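Notes for the Penton evening talk: Under the Desk
Darlene Fraser

Slide 1. Hello and thanks

Thank Garnet Gagnon for the invite and for sorting out the projector. Say how pleased I am to be talking about cables to a room full of people who came out on purpose!

Ask for hands: who has crawled under their desk this month? Who came out again with the thing they went in for?

Slide 2. Why I love this subject

We spend ages choosing the desk, the chair, the lamp. Then every lead goes down the back and we never look again. I did my own home office in February and it was the best Saturday I'd had in weeks (really, my family will back me up on this). Tell the story of the printer lead that wasn't attached to a printer. Keep it short, I went on too long in Garitz.

Slide 3. Get down there first

Before buying a single clip, sit on the floor and have a proper look. Take a torch. Take a cushion too, your knees will thank you. What you want to know:
- where the power strip is, and which way up
- which leads reach the floor and where they go next
- what has ended up living down there with them

PAUSE. Let people write the list down.

Slide 4. Fix the strip, then the leads

Always this order. Once the strip has a home, every lead has somewhere to go. Mine is screwed to the underside of the desk, near the back leg, and I can reach the switch without getting up. Lovely!

Leave slack on anything that moves. If you have a sit-stand desk, raise it to full height before you tie anything. I learnt this with a monitor at 135 degrees to where it should have been.

Hook-and-loop ties over plastic ones, every time. You will want to undo them.

Slide 5. Label both ends

Pass round the Holzer labels and the bit of masking tape, and ask which people would use. Either is fine! Mine says LAMP, SCREEN and DO NOT UNPLUG. Label the plug end and the gadget end, or you'll be tugging on things again by Christmas.

Slide 6. Reading the floor

Leave this one up for a minute and let them look before I say anything. Then: a white power strip sitting at a slant, with the red switch glowing away in the gloom. Black cables hanging down from it, and a little loop of thin white cable by the floor. More thin cables up by the pale grey upright. Ask the room which they would tackle first. I'd go for the strip, then gather up the black ones.
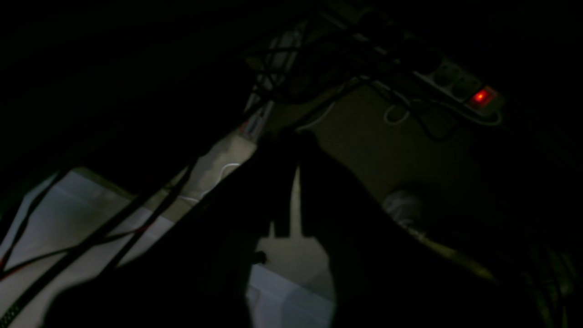 Slide 7. Five minutes, in pairs

Hand out the ties and the practice leads. Each pair makes one neat bundle with a bit of slack at both ends. Walk round, be nice about the knots.

Questions after that, then tea. Remember to get the torch back from Garnet.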